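Cinta de carrocero Prekholm azul, 15 metros: opinión tras un verano de uso

Compré dos rollos en mayo para pintar el pasillo y las dos habitaciones del fondo. Hasta entonces usaba la Iltex amarilla de siempre, que cuesta menos y se corta bien a mano, pero en paredes recién pintadas me había levantado trozos más de una vez.

La Prekholm viene en un solo ancho y en azul. El rollo trae una funda de cartón que sirve para guardarlo sin que se le pegue polvo en los cantos. Al desenrollar hace poco ruido y no se rasga en diagonal, cosa que con la otra me pasaba cada dos por tres.

En los rodapiés lacados el resultado fue bueno. Pasé una espátula de plástico por el borde, di dos manos de pintura al agua y retiré la cinta con la segunda todavía fresca. La línea quedó limpia en todo el pasillo menos en una esquina, donde el rodapié hace una pequeña barriga y la pintura se coló por debajo. Ahí hubo que retocar con pincel fino.

Sobre gotelé no la recomiendo. Agarra solo en los picos y por los huecos entra todo. Anahera Tawhiri, que pinta pisos de alquiler, me aconsejó sellar antes el borde con una mano del color de base – funciona, pero añade una tarde de trabajo.

El fabricante dice que se puede dejar puesta 13 días en interior. En el marco de la ventana, con sol directo, la dejé una semana y quedaron restos de adhesivo que salieron con agua tibia y jabón. En las zonas de sombra no dejó nada.

También la he usado para marcar en el suelo dónde iban a ir los muebles antes de subirlos. Se ve bien, se despega de una pieza y permite corregir medidas sin manchar.

Lo peor es el precio y que en mi barrio solo la tienen en la ferretería Tomoana, donde se agota a menudo. Para septiembre me queda el techo de la cocina y repetiré con ella. Para proteger plásticos o cerrar cajas, la Iltex sobra. 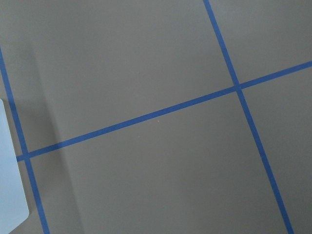
Cinta azul sobre suelo gris.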